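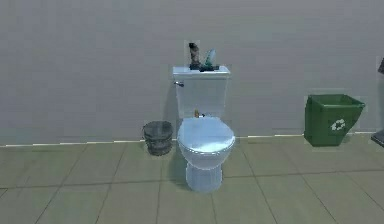 Toilettes blanches à réservoir, devant un mur gris clair.

Le club de football de Pekedier a annoncé la prolongation du contrat de son entraîneur principal pour deux saisons. L'accord, approuvé par le conseil d'administration, prévoit également le renouvellement de l'ensemble du personnel technique.

Arrivé en avril, l'entraîneur a dirigé l'équipe lors de 30 rencontres officielles, pour 13 victoires. Le club occupe actuellement la quatrième place du championnat.

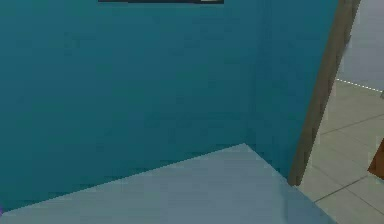
La direction a par ailleurs confirmé le prêt d'un défenseur central en provenance de Prirnwood - sans option d'achat - jusqu'au terme de la saison. Le joueur portera le numéro 4 et pourra être aligné dès le déplacement à Skirico.

Les abonnés bénéficieront d'une période de priorité pour l'achat des 60 places réservées aux visiteurs. Le coup d'envoi sera donné à 20 h 30 au stade Selvanayagam.

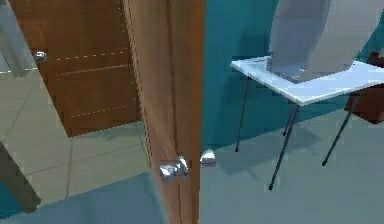
Porte en bois entrouverte, poignée argentée.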